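I finally made it to the Jasterlow open day with Phong Lâm, and we stayed way longer than planned! It's an old mill that got split up into small workshops, 8 of them on the ground floor, and parking was a pain (go early). We started at Broler, where they bind notebooks by hand, and I got to fold and stitch one myself – badly, but it's mine and I love it.
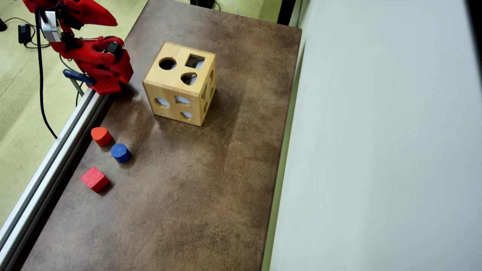
Lunch was noodle soup from Hầu, the little stand by the loading dock. Get the one with extra herbs. Then we climbed up to Foltetard for the dye demo, which was packed, so we watched from the stairs and still came home smelling of indigo – my coat especially.

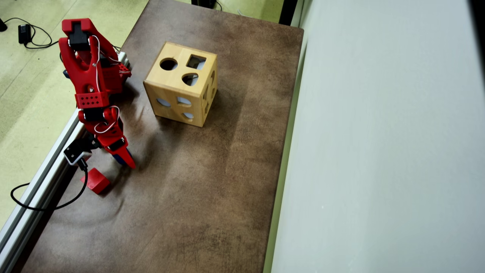 Wooden shape sorter on the brown tabletop.

They're opening again in June and entry is free, but the dye class fills up fast, so sign up at the door.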